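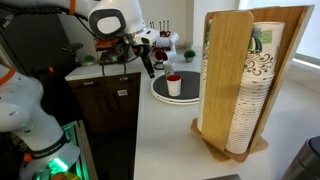
Der Bus nach Narnau fuhr um sechs Uhr ab, und Lwazi Motaung saß wie immer in der dritten Reihe links. Er hatte den rechten Handschuh angezogen und den linken in der Tasche gelassen. Über der Rückenlehne vor ihm hielt er die Hand still in der Luft, den Arm von oben abgeknickt wie ein weißer Roboterarm, dessen schwarzer Greifer über einer Theke hängt und mit der Fingerspitze knapp darüber aufhört. Zwei Finger streckte er nach unten, die anderen bog er ein. Der Ringfinger tat beim Einbiegen weh, seit dem Training am Vortag. Er zog den Handschuh wieder aus, bevor Petronella Mathebula durch den Gang kam.

Die Trainerin blieb bei ihm stehen.

»Geschlafen?«

»Ja.«

»Gut.« Sie ging weiter nach vorn und setzte sich zum Fahrer.

Stoltside war Vorletzter. Cludell stand einen Platz davor, mit einem Punkt mehr, und spielte zur gleichen Zeit zu Hause. Narnau war Vierter und brauchte nichts mehr. Das hatte Mathebula in der Besprechung gesagt, und dann hatte sie gesagt, dass man sich auf so etwas nicht verlassen könne. Motaung hatte auf seine Hand gesehen und nicht genau zugehört.

Er war seit Januar die Nummer eins. Davor hatte er anderthalb Jahre auf der Bank gesessen und bei jedem Spiel die gleiche Jacke getragen. Der Mann vor ihm, Ghorbani, hatte sich im Wintertrainingslager das Knie verdreht und war jetzt wieder gesund. Er saß zwei Reihen weiter hinten und aß ein Brot.

In Narnau regnete es. Die Kabine war klein, und man hörte durch die Wand die Heizung. Der Physiotherapeut klebte Knöchel. Motaung wartete, bis alle anderen fertig waren, und setzte sich dann auf die Liege.

»Kleb mir den Ringfinger an den Mittelfinger.«

»Was ist damit?«

»Nichts. Nur zur Sicherheit.«

Der Physiotherapeut drückte auf das mittlere Gelenk. Motaung sah an die Decke.

»Weiß sie das?«

»Kleb ihn einfach.«

Beim Aufwärmen fing er die Bälle mit der linken Hand und legte die rechte nur daran. Ghorbani schoss ihm die Bälle zu, so gehörte es sich. Nach dem zehnten oder elften kam er näher und schob den Ball mit dem Fuß hin und her.

»Rechts?«, fragte er.

Motaung antwortete nicht.

»Ich sag nichts«, sagte Ghorbani. »Aber wenn du ihn fallen lässt, sag ich auch nichts. Dann spiele ich nächste Woche.«

Der Stadionsprecher gab 2.521 Zuschauer durch, 900 davon aus Stoltside. Sie standen hinter dem Tor, in das Narnau in der ersten Halbzeit spielte, also hinter Motaung. Er hörte sie gut. Sie sangen ein Lied mit seinem Namen, das erst seit März existierte und sich nicht reimte.

Bis zur Pause passierte wenig. Einen Freistoß faustete er mit links weg, eine Flanke ließ er durch, weil sie zu weit war. Kurz vor dem Pfiff traf Stoltside nach einer Ecke, der Ball sprang einem Narnauer an die Hüfte und von dort über die Linie. In der Kabine redete Mathebula über den Abstand zwischen Abwehr und Mittelfeld. Von Cludell sagte sie kein Wort, und gefragt wurde sie auch nicht.

In der einundachtzigsten Minute kam der Schuss. Er kam von rechts, flach, mit Wasser darunter -- kein guter Schuss, aber er rutschte. Motaung ging mit der rechten Hand hin, die linke wäre zu spät gewesen. Er spürte den Ball an den beiden geklebten Fingern und dann den Pfosten an der Schulter. Der Ball lag neben dem Tor. Der Schiedsrichter zeigte auf die Eckfahne.

Er blieb einen Moment auf den Knien. Dann stand er auf und sah zur Bank. Mathebula hatte sich umgedreht und sprach mit Ghorbani, der schon die Jacke auszog.

Motaung schüttelte den Kopf. Sie hob die Hand, als wollte sie fragen: sicher? Er schüttelte ihn noch einmal, und erst da fiel ihm ein, dass man das verschieden verstehen konnte.

Die Ecke kam hoch herein. Er lief heraus und nahm sie mit beiden Händen.

Als er wieder zur Bank sah, saß Ghorbani auf seinem Platz, die Jacke über den Knien. Mathebula stand an der Linie und rief dem Linksverteidiger etwas zu. Motaung legte sich den Ball hin und schlug ihn weit nach vorn.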